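Buscar en este sitio Buscar Escriba una palabra clave

4. Buenas prácticas para el espacio compartido por dos brazos

En la sección anterior hablé de los controladores, y reconozco que disfruté escribiéndola. Esta me costó más. Las normas no lucen en una gráfica, y cuando uno lleva tres horas peleándose con un agarre que resbala, lo último que le apetece es abrir el cuaderno y anotar quién movió qué. Pero de todo lo que hicimos en el proyecto Stirwood, lo que más me han pedido los colegas de otros laboratorios es precisamente el reglamento de la mesa, así que lo cuento con calma.

4.1. De dónde salen las reglas

Empezamos sin reglas escritas. Teníamos, claro, la evaluación de riesgos de la celda, la parada de emergencia revisada y los límites de velocidad configurados; eso no era negociable y venía de las normas ISO 10218 e ISO/TS 15066, que leímos como lee uno esas cosas, subrayando mucho. Lo que no teníamos era un acuerdo sobre lo pequeño: dónde se dejan los objetos entre ensayos, hasta dónde puede asomarse un brazo cuando el otro trabaja, qué se apunta cuando una persona recoloca una lata con la mano.

La consecuencia fue bastante fea. De la primera tanda de 3000 ensayos tuvimos que apartar 757 al preparar el análisis, y casi todos por motivos que no tenían nada que ver con el algoritmo. Faltaba la posición inicial, o la etiqueta del objeto no coincidía con la del registro, o el operador había intervenido y la intervención no constaba en ninguna parte. Mirsad Nikolaidis, que llevaba entonces los registros, me enseñó la lista una tarde y recuerdo que me la leí entera de pie. De aquella lista salió el reglamento que llamamos Jorkov (por el nombre del servidor donde vivía el documento, sin más misterio).

4.2. Los objetos y sus nombres

La primera regla es aburrida y es la que más nos ha servido: cada objeto tiene un identificador propio, y el identificador no es lo que pone en la etiqueta. Parece una obviedad. Pues bien, durante meses en nuestros registros hubo una entrada «lata_pera» que remitía a cualquier lata de peras que estuviera sobre la mesa, y cuando hay dos iguales el registro deja de decir nada útil. Ahora la instrucción al sistema puede ser tan vaga como queramos («coge las peras», que para estudiar la ambigüedad nos viene de maravilla), pero en el fichero de ensayo figura siempre el objeto concreto.

La Figura 4 permite hacerse una idea del problema. Con dos etiquetas casi gemelas en la misma mesa, y una lata pequeña medio tapada detrás de otra, un anotador que solo tenga el nombre del producto no puede saber de qué objeto le están hablando.
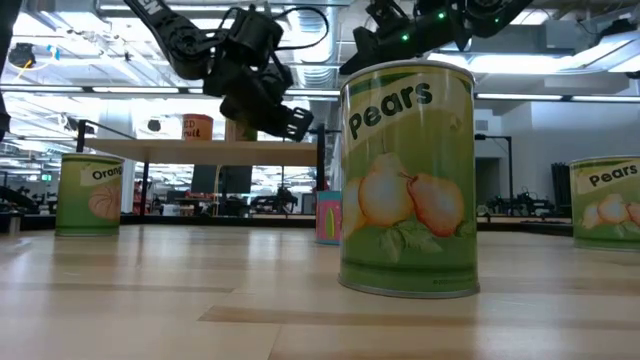 Figura 4. Mesa de trabajo con latas de fruta, dos de ellas con la etiqueta «Pears», y los brazos por encima. La pinza de dos dedos aparece abierta.

A esto añadimos una norma sobre las oclusiones. Un objeto parcialmente oculto desde la cámara fija se declara como tal antes de empezar, con una casilla y ya está. No lo retiramos ni lo movemos para que se vea mejor - esa tentación la hemos tenido todos - porque una mesa demasiado ordenada produce un sistema que luego se pierde en cualquier cocina. Lo que pedimos es que la oclusión conste, para poder separar después los fallos de percepción de los fallos de planificación.

Y una cosa más sobre los textos cortados. Si de una etiqueta se lee solo un trozo, el anotador transcribe el trozo. Nada de completar la palabra con lo que uno sabe que pone en la lata. Al principio lo hacíamos sin darnos cuenta, sobre todo los que llevábamos más tiempo viendo los mismos envases, y acabábamos exigiéndole al modelo de lectura que adivinara letras que no estaban a la vista.

4.3. El turno de los brazos

Con 2 brazos sobre una misma superficie hay que decidir de quién es el espacio. Probamos a dividir la mesa con una línea imaginaria y no funcionó bien: las tareas interesantes ocurren casi siempre en el centro. Terminamos adoptando un sistema de reserva por volumen. El brazo que va a entrar en una zona la solicita, el coordinador se la concede si está libre, y no la suelta hasta que la pinza ha salido con un margen vertical que fijamos según el objeto más alto que haya en la mesa.

Ese último detalle lo aprendimos tarde. Teníamos un margen único, calculado para los objetos pequeños, y con las latas grandes nos quedábamos cortos. Ahora el margen se recalcula al cargar la lista de objetos, y si alguien añade uno sin declararlo, el ensayo no cuenta. ¿Es estricto? Sí, y al principio hubo quejas (yo mismo protesté, que conste). Pero desde entonces la discusión sobre si un roce fue culpa del planificador o del operador dura un par de minutos, que antes nos comía la mañana.

La posición de espera también está regulada. Un brazo sin tarea se aparca fuera del volumen reservado, con la pinza abierta y vacía. Lo de la pinza abierta es una convención nuestra; en Nodberg, con quienes compartimos protocolo, la dejan cerrada y les va igual de bien. Lo que sí recomiendo es escoger una de las dos y no mezclarlas, porque el estado de la pinza en reposo acaba colándose en los datos y un modelo aprende encantado a distinguir laboratorios por esa tontería.

4.4. Las manos humanas

Ninguna persona mete la mano en la mesa con los brazos habilitados. Lo escribo así de seco porque así está en el reglamento, en la primera línea. Para recolocar objetos se pasa a parada, se confirma en el panel, se hace el cambio y se registra. El cambio recibe un número y se guarda junto al ensayo siguiente, de modo que cualquiera que reutilice los datos sepa que entre un intento y otro la mesa no era la misma.

Tardamos en ponernos de acuerdo sobre qué cuenta como cambio. ¿Girar una lata para que la etiqueta mire a la cámara? Cuenta. ¿Enderezar una que se ha quedado ladeada? También. ¿Limpiar la superficie? Aquí hubo debate, y al final decidimos que sí, porque una mesa con brillo devuelve reflejos y los reflejos afectan a la segmentación bastante más de lo que yo habría dicho.

4.5. Qué conseguimos y qué no

Repetimos la recogida con el reglamento en vigor, esta vez con 4000 ensayos, y el trabajo de limpieza posterior fue otra historia. No voy a atribuirlo todo a las reglas: el equipo tenía más rodaje, el panel de registro se rediseñó por el camino y en julio cambiamos la iluminación. Separar esos efectos exigiría un estudio comparativo que no hemos hecho y que me encantaría que alguien hiciera.

Tampoco hemos resuelto el fondo de la sala. Nuestras cámaras ven monitores, bancos y equipos que pertenecen a otros trabajos, y esos equipos cambian de sitio sin avisarnos. De momento guardamos una captura de referencia al comienzo de cada sesión y comparamos. Es un apaño - lo sabemos - y en la versión siguiente del protocolo queremos sustituirlo por una descripción del entorno que se pueda contrastar automáticamente. El formulario que usamos ahora, con todas sus casillas, está en el apéndice B.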